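Por qué cicatriza una herida

La piel es el órgano más extenso del cuerpo. Tiene tres capas: la epidermis, que es la externa y muy fina; la dermis, donde están los vasos sanguíneos pequeños y las terminaciones nerviosas; y la hipodermis, formada sobre todo por grasa. Un raspón que solo afecta a la epidermis casi no sangra. Si el corte llega a la dermis, la sangre sale, y entonces empieza un proceso que los médicos dividen en cuatro fases.

Fase 1. Hemostasia

Es el nombre técnico de «parar la sangre». Los vasos dañados se estrechan. Las plaquetas, que son fragmentos de células que viajan en la sangre, se pegan al borde roto y unas a otras. Después se forma una red de fibrina, una proteína en forma de hilos, que atrapa glóbulos rojos. El resultado se llama coágulo. Cuando el coágulo se seca al aire, se convierte en costra.

Fase 2. Inflamación

La zona se pone roja, caliente e hinchada. Los vasos cercanos se ensanchan y dejan pasar glóbulos blancos. Primero llegan los neutrófilos, que destruyen bacterias. Luego llegan los macrófagos, más grandes, que se comen los restos de células muertas. Esta fase suele durar unos días. Un poco de picor o de dolor es normal; el pus, la fiebre o un enrojecimiento que se extiende no lo son, y hay que avisar a un adulto.

Fase 3. Proliferación

Los fibroblastos fabrican colágeno, la proteína que da resistencia a la piel. También crecen vasos nuevos, y por eso el tejido joven tiene color rosado. Se llama tejido de granulación. Desde los bordes, las células de la epidermis se dividen y avanzan hasta encontrarse en el centro. Si se arranca la costra antes de tiempo, esas células pueden dañarse y parte del trabajo se repite.

Fase 4. Remodelación

El colágeno se reordena durante meses. La cicatriz se vuelve más plana y más clara. No recupera toda la resistencia de la piel original y en ella no suele crecer pelo.

¿Para qué sirven los puntos?

Cuando los bordes de una herida están separados, las células tienen que recorrer más distancia. El hilo de sutura los mantiene juntos mientras se forma el colágeno. También se cosen los tejidos de dentro del cuerpo después de una operación.
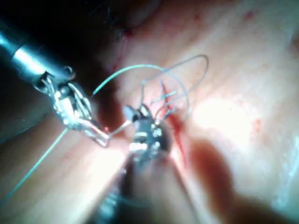 Hay dos tipos principales de hilo. El absorbible se deshace dentro del cuerpo y no hay que quitarlo. El no absorbible conserva su forma y, si está en la piel, se retira en una consulta. En la cara los puntos se quitan antes que en la rodilla, que se dobla continuamente y tira de la herida.

Qué hacer con un corte pequeño

Lavarse las manos. Limpiar el corte con agua y jabón suave. Presionar con una gasa limpia hasta que deje de sangrar. Cubrirlo con una tirita y cambiarla si se moja o se ensucia.

Vocabulario

Colágeno: proteína resistente que forma parte de la piel, los huesos y los tendones.
Fibrina: proteína en hilos que sujeta el coágulo.
Macrófago: glóbulo blanco que elimina restos y microbios.
Sutura: costura que une los bordes de una herida.

Texto: Etenesh Woldemariam. Revisión: Kobina Gbeho.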